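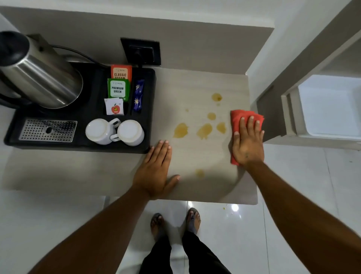
3.2 Setting and sample

Fieldwork took place in the Gevby, a mid-priced business hotel in which every guest room has the same set of complimentary hot drinks. Restocking records were kept by housekeeping staff on paper sheets and entered into a database by the second author. The records cover 3956 occupied room nights. Stays of more than 4 nights were left out, as long-stay guests at this property may ask for extra supplies at the front desk, and those requests are not logged by room.

Figure 2. In-room tea and coffee tray with electric kettle and upright sachets.

A sachet was coded as consumed if it was missing from the tray at the time of the daily service. This measure does not separate drinks made in the room from sachets carried away. Matos and Simões (in the Flodden pilot) dealt with the same problem by counting used tea bags in the waste bin, but the method raised privacy concerns and was dropped after the first month. We therefore report removal, and use the word "consumption" only when discussing earlier work.

3.3 Treatment

In October the default number of sachets per room was reduced on the upper floors and left unchanged on the lower floors. Guests were not told of the change. Rooms were assigned by the ordinary booking system, which takes no account of floor unless the guest states a preference. The 475 room nights with a stated floor preference were removed from the main analysis and are examined separately in Section 5.

The treated group contains 2056 room nights before these removals. Purpose of travel, length of stay and rate category did not differ between groups at the five percent level. Guests on the upper floors were slightly more likely to arrive after 9 p.m., and arrival hour is included as a control in all models.

3.4 Outcome measures

The main outcome is the share of supplied sachets removed per room night. A second outcome is whether the guest called the front desk to ask for more. Calls were taken from the Clekton service log, in which each request is stored with a room number and a time. Requests made in person were not logged, so the second outcome should be read as a lower bound.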